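Ticket: Comma checker flags correct lists of adjectives
Product: Clomum, house style module
Status: open, waiting on Rokard
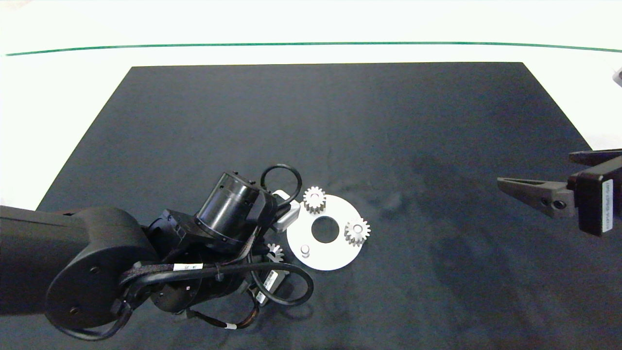

Boglárka Deák: I get the same in my copy. It wants a comma in "a bright red coat" and leaves "a long, dull speech" alone, so the rule isn't off altogether. Are you on the Goicoechea word list or the default one?

Reply: Goicoechea. Switched to the default and ran the same chapter. "Bright red" now passes, but "two old stone walls" is still marked, with the advice to put a comma after "old".

Tried so far:
- cleared the personal dictionary and restarted -- no change
- set the language to British English again -- no change
- turned off "serial comma" -- no change, and it shouldn't matter here anyway

Boglárka Deák: Try typing "old and stone walls". If it accepts that, it's treating "stone" as a plain adjective.

Reply: It accepts it. "Stone and old walls" as well.

Note added Sunday: passed to Rokard, who look after the word classes. Until they answer, switch off rule 3 under Punctuation and check lists of adjectives by eye. Plekness files use the same rule and need the same setting.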